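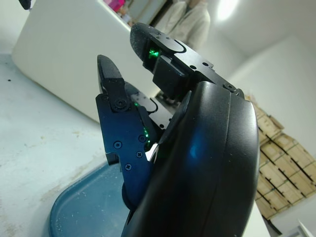

Wrist cam, green light on, blue tray under the fingers

Gripper stopped closing mid-shift, light stayed green
Forum: Grippers and end tooling

ksabbagh
Hi all, hoping somebody can save me some hair. We have a two-finger hand on the Porine cell, and last night around closing time it quit gripping partway through a tray. No fault on the pendant, no beep, green light as happy as you please, and the arm just carried on waving air from one spot to the next. It's at 3000 cycles since the last service. I power cycled it and got 2 good picks, then the same thing again. Any ideas before I start pulling screws?

zarholm_pete
Oh, I feel for you, we had a whole November like that! I'd bet on dust. Your table looks scuffed and dusty and there are specks on that fingertip pad too. Clean the linkage, then try it again slowly.

Marwan R.
I'll disagree with Pete, kindly. Dust gives you a weak grip, and you'd normally see the current climb first. A hand that says it's fine and doesn't move sounds to me like a cable going bad near the wrist. Also, what's the little shiny metal bit between the finger and the palm? If that's loose, please don't cycle it again until you've looked, and lock the arm out before your hands go anywhere near it.

zarholm_pete
Fair point on the lockout. I still say clean it while you're in there.

ksabbagh
Thank you both, you're very kind. Locked out and cover coming off after lunch. Marwan, I hadn't even noticed the metal bit, so I'll check that first and then wiggle the cable. Will post what I find.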